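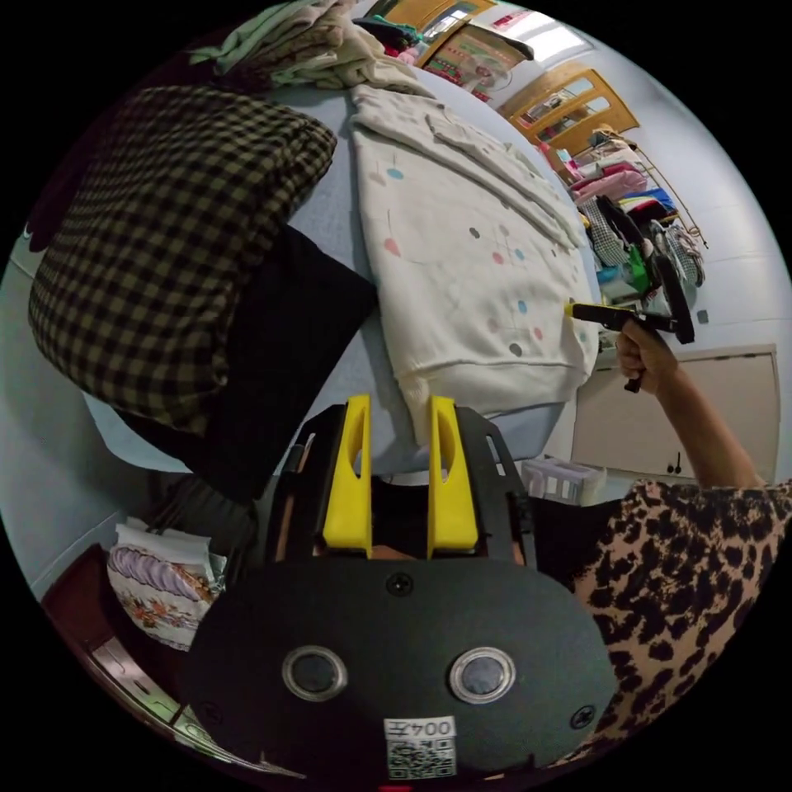
Posted by Sadao Hamada in Workshop & Home Builds, December 12, 2023
Viewed 75 times

Hand-held gripper loses its hold on soft fabric near the tips

I have built a hand-held gripper at the Navcombe shared workshop, the sort you carry about and work by hand to record how a job is done, so an arm can copy it later. Black housing, two yellow fingers with a long slot through the upper part of each, on a black bracket. The job I want to record is clothes handling: pick up a top, lay it flat, hold it while somebody puts a tag in with a tagging gun, then fold it and put it on the pile.

Stiff things are fine. Woven shirts are mostly fine. Sweatshirts are the trouble. The fingers close, the cloth bunches up between them, and when I lift, the hem slides out at the tips. If I squeeze harder the fingers spread apart at the ends and it gets worse. They are printed in ordinary PLA and the slot is 60 mm long.

I have tried a strip of rubber glove on one finger, which helped until it peeled off. I would like to know whether to reprint the fingers or change the surface. I also get poor tracking when the gripper is down close to the table, and I don't know if that is connected. The table is pale blue and has no pattern on it.

Tags: gripper, fabric, 3D printing, recording

Hirnholm
Member since August

Reprint them in TPU. PLA is no good for cloth.

Minja
Regular

I wouldn't go straight to TPU for the whole finger. I did that on mine and they folded sideways as soon as there was any weight on them. What worked was keeping the stiff finger and putting a soft pad on the inside face.

Your slot may be part of it. It lets the finger bend, which you want for a mug or a ball. For thin cloth you want the tips to meet first and stay together. Try this before you print anything: pack the slot with a bit of foam or a folded strip of card, tape over it, and lift the same sweatshirt by the hem. If it holds, print a new pair with a shorter slot and leave the rest alone.

For the pad I use the rubbery mesh sold for lining drawers. Clean the plastic with alcohol, rough it up with sandpaper, contact adhesive on both faces, wait until it is tacky, then press and leave overnight. Double-sided tape will peel like your glove did. Cut the pad 2 mm over the end of the finger so the cloth meets rubber before it meets plastic.

Ribbed hems are easier to pick up if you come in across the ribs. Going in along them, the tips slide down the grooves.

Plakamness
Member

Agree with Minja on the pads. On the tracking, I think it is a separate thing. If it works from the camera view, then close to a plain table there is very little for it to fix on, and a big white sweatshirt doesn't add much. Put some printed paper round the edges of the table, anything with lots of corners in it, and tape it down so it doesn't shift. Old newspaper does the job. Slow down on the way to the table too. I lost most of my early recordings by dropping the gripper down too quickly.

Also check the screws on the housing. Mine worked slack after some 4 hours of use and the whole finger bracket had a wobble in it.

Sadao Hamada
Original poster

Thanks. Card in the slots made a clear difference, so I will print a pair with shorter ones and glue on the drawer mesh. Screws were tight. Will try the newspaper next time I have the table.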